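3.2 小批量麦汁煮沸的加热方式与蒸发损失

家庭酿造的单批体积通常远小于商业酿造,容器的表面积与体积之比较大,煮沸阶段的水分损失因此更难控制。本节比较三种加热方式对最终麦汁浓度的影响,分别为明火灶、电磁炉和浸入式加热棒。试验所用麦芽为Sugden公司供应的浅色二棱麦芽,酒花为同一批次的Kurov颗粒酒花,两者在各组间保持一致。水源为活性炭过滤后的自来水,未另加矿物盐。

每次糖化使用麦芽430克,水2000毫升。糖化结束后将麦糟提起沥干,用热水洗糟一次,麦汁合并后称重。煮沸从液面出现连续翻滚时开始计时,苦型酒花在此时投入,香型酒花在结束前20分钟投入。锅盖全程敞开,以便二甲基硫随蒸汽排出。室内排风扇在各组试验中均设为低挡。

蒸发损失以煮沸前后麦汁的质量差表示,不扣除酒花吸附的部分。明火灶组的损失最大,且批次之间差异明显。Greenwood(Dean Greenwood)在其家酿手册中把这种差异归于火焰大小的手动调节,我们的记录与这一解释相符:同一操作者连续完成的批次较为接近,更换操作者后差异变大。电磁炉组的功率设定可以重复,损失量也较稳定。浸入式加热棒组的损失最小,但加热棒表面在蛋白凝固物较多时出现焦糊,其中两批因焦味被剔除,未进入后续的感官评价。

3.3 冷却与接种

煮沸结束后,麦汁连锅置于冰水浴中冷却,期间用消毒过的长勺轻轻搅动。降至接种温度后,用虹吸管转入玻璃发酵瓶,锅底的冷凝固物尽量留下。转移时让麦汁沿瓶壁流下并充分摇晃,以补充溶解氧。所用酵母为Ivia干酵母,接种前按包装说明复水。

发酵瓶以单向气阀封口,放在避光的柜内。接种72小时后首次取样测定比重,此后每日一次,连续两次读数相同即视为主发酵结束。取样器具每次使用前后均以免洗型消毒液浸泡。第一次取样时,明火灶组的比重普遍高于另外两组,与其较高的初始浓度一致,不应解读为酵母活性不足。

3.4 装瓶与场地因素

装瓶前按麦汁体积加入葡萄糖浆作为二次发酵糖,糖浆先在小锅中煮开,冷却后倒入装瓶桶,再将酒液缓慢转入。瓶子为回收的棕色玻璃瓶,去标清洗后逐一消毒。瓶颈留空以装瓶棒抽出后的自然液位为准,不作人工补液。

家庭酿造多在厨房中进行,台面的可用面积限制了器具的摆放。Rernis记录表为此设有“场地”一栏,要求操作者写明灶台位置、与水槽的距离以及台面上的其他物品。我们在整理记录时发现,这一栏的填写详略不一,因而只作参考,没有纳入统计。 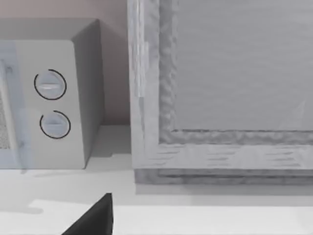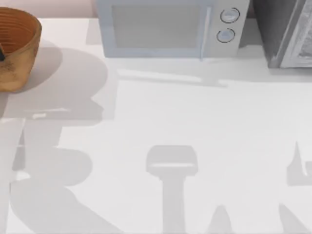
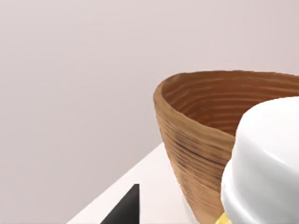
图4 厨房环境渲染图:微波炉与木纹碗。

3.5 感官评价

样品在瓶中熟化结束后统一冷藏,评价前取出回温。评价者不知道样品所属组别,按随机顺序品尝,每两份样品之间用清水和无盐饼干清口。评分项目包括香气、苦味、酒体和异味,各项单独记分,不计算总分。

三组在香气和苦味上的得分接近。明火灶组的酒体得分略高,有评价者将其描述为“偏甜”或“偏厚”,这与该组较大的蒸发损失相符。异味一项中,浸入式加热棒组仍有个别样品被记为轻微焦味,尽管明显焦糊的批次已经剔除。由于各组批次数有限,这里只报告趋势,各组得分分布见附录B。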